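**Lot 2658: Timetables, deck plans and luggage labels, small coastal lines**

Mixed group of paper from three regional passenger services, sold as one lot. Mostly 1950s and 1960s, with a few earlier pieces. Text in Italian, Serbo-Croatian and German, some sheets in all three.

## Contents

- Lileo, folding summer timetable, 1954. Two colors, blue and rust. Opens to eight panels. Route map on the back with fares in lire.
- Lileo, same timetable for 1956. Small tear at the top fold, no loss.
- Lilta, deck plan for a single-class ferry, printed on thin buff stock. Cabin numbers filled in by hand in pencil.
- Lilta, booklet "Isole d'estate," stapled, 16 pages. Staples rusted, center sheet detached but present.
- Luggage labels, gummed, unused, Lilta. Two designs, steamer and lighthouse.
- Begović, excursion handbill for day trips in October, off-season rates. Unsigned. Printed one side only.
- Begović, ticket wallet, stiff card, with one used return ticket inside. Ticket number 1634, punched twice.
- Menu card, captain's dinner, no line named. Came with the Begović material and probably belongs to it.

## Condition

Very good overall. The timetables have normal fold wear and the paper is still flexible. The deck plan has light foxing along the left margin. The labels have kept their gum, and two are lightly stuck together at one corner. We have not tried to separate them. No tape repairs anywhere in the lot. The handbill was folded in quarters at some point and has since been flattened.

The wallet has a stain on the back flap that does not reach the ticket. The menu card is clean apart from a penciled "984" in the top corner, which looks like an old dealer's stock number.
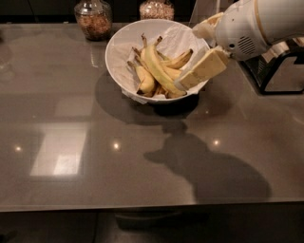 Color is the main thing buyers ask about with the Lilta booklet. The cover was printed by lithography in four inks, and most copies have been left in the light long enough for the yellow to go first and the red soon after. On this one the sun behind the lighthouse is still strong, close to the bright yellow of the bananas in the white bowl, and the sky has kept its gradation down to the waterline. The inside pages are black and one blue, with no fading.

The Begović handbill is the least common item. The printer's line at the foot gives a run of 1000, and handbills were usually thrown away at the end of the season. We have handled one other copy, trimmed and glued to a board.

## Storage and shipping

Each item is in its own Tokard archival sleeve, clear on both sides, with a backing board for anything larger than a postcard. The sleeves are included in the price. The booklet ships flat and the timetables ship folded, as issued.

Domestic orders go by tracked mail between two sheets of rigid board. Overseas orders are sent insured and need a signature on delivery. Please check that your customs form name matches your mailing address.

Returns are accepted within 14 days if the sleeves come back with the material. Scans of any page can be sent on request. Quote the lot number and the item you want to see. We do not split this lot.

Related: Lot 2657, hotel labels, Adriatic coast.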